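The fifteen-minute tidy and other promises

February 2, 2024

I have now read 11 articles telling me that if I set a timer for fifteen minutes every evening, my house will more or less look after itself. I tried it for most of January. My house did not look after itself.

I should say where this started. Marwa Bouzid, who I've known since our kids were in kindy together, lent me a book called The Kornside Method. It has a very calm cover. The idea is that you sort your home into zones, give every zone a colour, and do one zone a night with a timer going. By the end of the month you're supposed to be "in maintenance", which sounds like something that happens to a lift.

My first problem was the zones. Our place has a kitchen, a lounge, a hallway that is also the laundry, and bedrooms. The book wants eight zones as a minimum. I ended up splitting the hallway in two, so one night I tidied the half with the washing machine and the next night I tidied the half with the shoes. By then the washing had moved to the shoes.

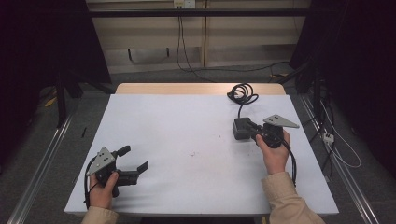
The second problem is the timer itself. Fifteen minutes is fine for wiping down a bench. It's no good at all for the drawer where we keep instruction manuals, because you have to read a bit of each one to work out if you still own the thing. I found the booklet for a bread maker we gave away in another city.

And then there's the shopping. For a system that's meant to be about owning less, it wants you to buy a lot of tubs. The starter set came to $800 when I added it all up, with the label maker. I did not buy the starter set. I bought 2 tubs from the discount shop and one of the lids doesn't fit.

Dilek Baysal at work swears by it, I'll give it that. She says her evenings are calmer and she can find the scissors. But she also lives alone and has a garage, and I reckon anyone with a garage could find their scissors if they were allowed to put everything else in it.

What I'd like to see is one of these writers come back after a year – a real year, with gastro and school holidays in it – and show us the cupboard under the sink. I've looked. The follow-up posts are always about a new method.

I've kept one bit, which is doing the dishes before I sit down. My mother told me that for free. Marwa can have her book back whenever she likes, if I can work out which zone I put it in.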